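We use cookies to keep this site working and to see which pages people read. Accept | Settings

About Garkdale

We started Garkdale with 2 people and one shared stubbornness: a robot working around the home ought to follow house rules, and those rules ought to be written down where anybody can read them. Our handbook, which we call Sullorach, now has 35 of them, and we're still fussing over the wording (we probably always will be!). Keep the fingers open until you're over the cloth. Come down slowly on stone. Stop if a person reaches in, and wait to be told before you start again.

We write for the folks who run these machines day to day, so we stick to plain words, and every rule gets tried on real towels and real countertops before it goes in. If one of them doesn't make sense in your kitchen, please write and tell us. We love those letters.
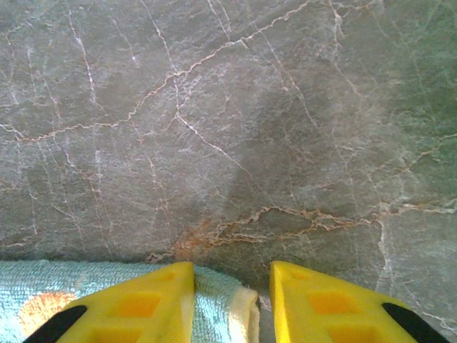

Kiran Rajput
Founder and Handbook Editor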